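Subject: Re: [teach-list] Hand guiding or remote control for the PC tower task?
From: Rongrong Xu
To: teach-list

Hello Ezequiel, hello all,

Thank you for the long message. I answer only the two parts where I have my own experience, and I leave the question about the wrist force limits to Lihua, who knows it much better than me.

Ezequiel Sarmiento wrote:
> We are starting the same kind of task at Skasside, with old desktop
> towers. At the moment we record all demonstrations by hand guiding,
> because everybody can learn it in one morning. But the motion near the
> motherboard is not nice. The person pushes the arm, the arm pushes
> back a little, and the card goes in crooked or not at all.
> Did you change to remote control for everything, or do you mix?
> And do you keep the failed ones?

We mix. In the first weeks we did everything by hand guiding too, and I had the same trouble as you. When you hold the arm close to the gripper, your own hand hides the slot from your eyes. When you hold it higher up, you see well but you lose the fine feeling. Wanting Su tried many ways of standing at the table and she did not find a good one.

So now we teach the large motions by hand: from the tray to the tower, the height above the case, the turn of the wrist. The person stops there, saves the pose, and takes the remote handle for the last part.

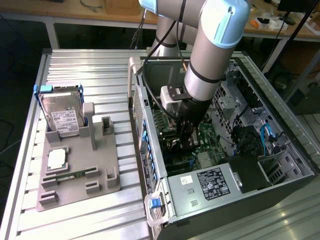
With the handle we set the scale so that 20 mm of the hand gives 8 mm of the tool. It feels slow for the first day. Please do not let new people change this number, even if they ask. We allowed it once, and after that the recordings of two persons could not be used together without a lot of cleaning.

The tray also matters more than I expected. Every part has its own place in it, the drive, the processor and the memory, and so the pick can be nearly the same each time. I think it is better to spend the variety of your demonstrations on the tower side. We move the tower a little between recordings and leave the tray fixed to the table. Xinyi Lu does not agree with me on this point and wants to move both. She may write to the list herself.

For expansion cards I have one more piece of advice. The place where you grip the card decides almost everything after it. If the grip is far to one end, the card can hang at an angle, and then the operator must correct it with the wrist while also looking for the slot. Some operators do this very well, but the policy learns the correction together with the insertion, and it begins to tilt cards that were straight.
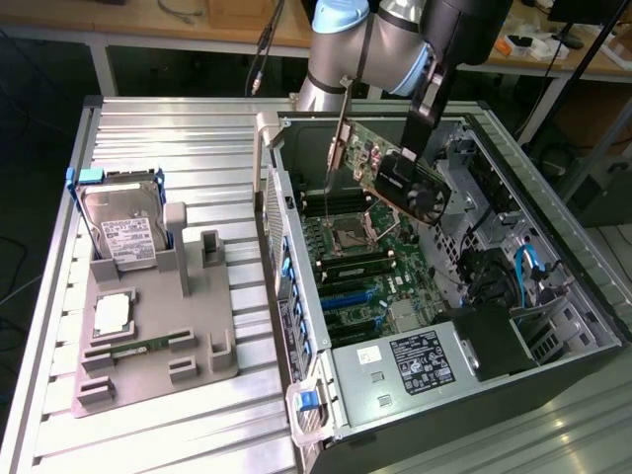
Expansion card held over the open tower, parts tray at left.

About the failed ones: yes, keep them, but mark them at once. Our set has 1,072 demonstrations in August, counted with the failed ones. For every recording the operator presses one of three keys before the arm goes home - good, bad, or "good but ugly". The third one was an idea from Lihua Long and I was against it. Now I use it more than the others. An ugly recording is one where the part is in its place but the operator searched for a long time. We do not train on these for the insertion, only for the approach.

If you use Grustero for the recording, check the time stamps of the handle against those of the arm. In our setup there was a delay of 17 ms between them, always in the same direction. Nadent users on this list had another value, I believe, so please measure your own.

I can send you our sheet for new operators, it is two pages. The English is mine, so please be patient with it. How many people do you have for the recording work? If it is only one or two, I would maybe do the large motions by remote control as well, so that they practice with one tool all day.

Best regards,
Rongrong

--
Rongrong Xu
Zeng, assembly teaching group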